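Home Forums Classifieds Vendors Log in

We use cookies to keep you signed in and remember which threads you have read. Accept / Manage

Forum > Shop Talk > Buying and Budgets
Thread: Budget for first arm + gripper, sim first or just buy?
Started by Viktória Balogh, Saturday, November 12, 2022

vbalogh
Need a sanity check before I send numbers upstairs. Small shop, we pack spare parts for pumps, want one arm doing pick and place off a bench into totes. Second shift only to start.

Quotes so far for the gripper alone:
- Prelico, parallel jaw, electric: 2,986 with the flange adapter
- Bråten, parallel jaw, electric, longer fingers: 3,623, adapter extra (they won't tell me how much extra until I "confirm the arm")

Arm is a separate line and mostly settled. What I can't settle is whether to pay for a Pamumine sim seat before buying any of this. 37 a month per user, 3 month minimum. My boss thinks simulation is a toy. I think it's cheaper than finding out the fingers don't fit between the bench and the wall.

I've been running the trial since October. Got a wrist view going so I can see what the gripper sees coming in close.

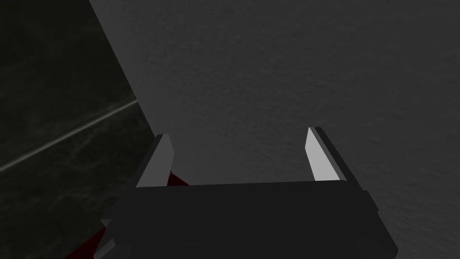

Anyway the clearance is my whole worry. The parts sit close to a back panel and some of them are near a corner. If I need short fingers that's one order, if I need long ones that's another, and neither vendor takes fingers back once they're mounted.

So. Sim seat yes or no, and which gripper.

ktôn_cell4
Yes on the seat. It's 111 for the minimum term, you will spend more than that on cable ties. Cheaper one of the two grippers unless you have a real reason for reach.

What's the stroke on each? You didnt say. Opening matters more than finger length for mixed parts.

m_ozkan
Going to disagree with Kha. The seat is cheap, the hours aren't. I burned most of a month modeling a cell at my last place and then the real bench was a finger width off from the drawing. All my nice approach poses, garbage. Cardboard and a tape measure would of got me there in an afternoon.

Buy the gripper, put it on the arm, jog it around by hand at slow speed. You learn everything.

ktôn_cell4
Measure the bench first then?? That's a drawing problem not a sim problem.

m_ozkan
Everybody says that. Then somebody moves the bench.

vbalogh
Bench is bolted down fwiw. Stroke, I'd have to look, the Prelico sheet gives it per finger and the other one gives total, so they look wildly different and I think they're close. Will post when I've got it.

Muammer how did you jog it around before you had fingers picked? That's the part I'm stuck on. They want the finger choice on the PO.

m_ozkan
Printed some. Ugly ones. Buy it with blanks and drill your own, ask for blanks, both of them should sell you blanks.

hilkka.t
Budget person here, not a robot person. Things missing from your list going by the two cells I had to sign for:

Adapter from Bråten. Do not submit with "extra" on the line, it will come back to you. Make them write a number.
Spare fingers. At least one set, same PO.
Guarding or the risk assessment, whichever your site calls it. This was our biggest surprise.
Somebody's time. Put hours on it even if they're already on salary.
Sim seat, put it under software NOT under equipment, otherwise it gets depreciated with the arm and accounting emails you forever.

Contingency, we were told 10 percent and used all of it.

vbalogh
Thank you, the guarding isn't on there at all. Ugh.

gdelorme
Was on the Bråten for a while. Good gripper. The long fingers flex a bit at the tips when you squeeze something heavy, we ended up shortening them, so we paid for length and then cut it off. Ask Viktória's question the other way round, what's the heaviest part and how far out do you have to hold it.

Also the gripper body is what hits stuff, at least it was for us. We stared at fingertips for weeks and it was always the housing or the cable coming off the side. If you're going to use the sim, use it for that. Turn on collision for the body and the cable, most people leave the cable out.

ktôn_cell4
^ this. And put a camera behind the gripper plus one off to the side. Wrist view alone you can't judge how far the wall is.

m_ozkan
Fine, ok, for body clearance I'll give you sim. Still wouldn't model the whole room. Bench, panel, one part, stop.

vbalogh
That's about what I have now. I'll add the cable. Is anyone using Milivard for the adapter plates? They came up when I searched and the price is low enough it scares me.

gdelorme
Used them once, plate was fine, dowel holes were tight. Took two weeks to come.

hilkka.t
If it's not an approved vendor at your place add another two weeks for the paperwork.

vbalogh
OK so where I'm at: seat for the 3 month minimum, under software. Prelico at 2,986 with blanks if they'll sell blanks, spare set on the same PO. Guarding as its own line, I need a quote for that Monday. Asking Bråten for the adapter number anyway so I have two real quotes to show.

m_ozkan
Get the lead time in writing too. Ours slipped twice.

ktôn_cell4
And post the strokes!

vbalogh
I will I will. Sheet's at work.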